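Gripper won't let go of snack bags
Reading time: 2 min

pedside_dee
OK so I need help before I throw something. We've been doing snack packets with the Savel hand-held grippers and the right one keeps hanging closed. You release the trigger and the fingers stay put for a second or two, then spring open and fling the bag. It did it 4 times yesterday in 48 picks! The left one is perfect. Same firmware, same pads, I checked. 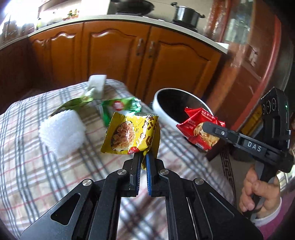
Yellow packet in the left gripper, red one in the right.

I've swapped the return spring already and it made zero difference.

gheorghita_h
Pull the pivot screws. I bet they're overtightened, mine did exactly that in April and backing them off a quarter turn cured it.

erivham31
Disagree, screws would make it stiff all the way through the travel. Hanging at full close and then popping sounds like a trigger cable catching in the sleeve. Also please stop using it until you know, I got a finger nipped by one that let go late and it HURT.

pedside_dee
Nipped how? I'm pinching bags by the corner so my other hand is nowhere near it.

erivham31
Clearing a jam. Don't do that with the trigger half pulled.

gheorghita_h
Still say screws. It's free to try.

pedside_dee
Backed them off, did 31 picks, it hung once. So better?? Cable's coming out tonight.

Related threads
Ghasemi pads peeling at the tip
Savel trigger cable, which length?
100 picks and the zero has drifted

Contact | Forum rules | Back to top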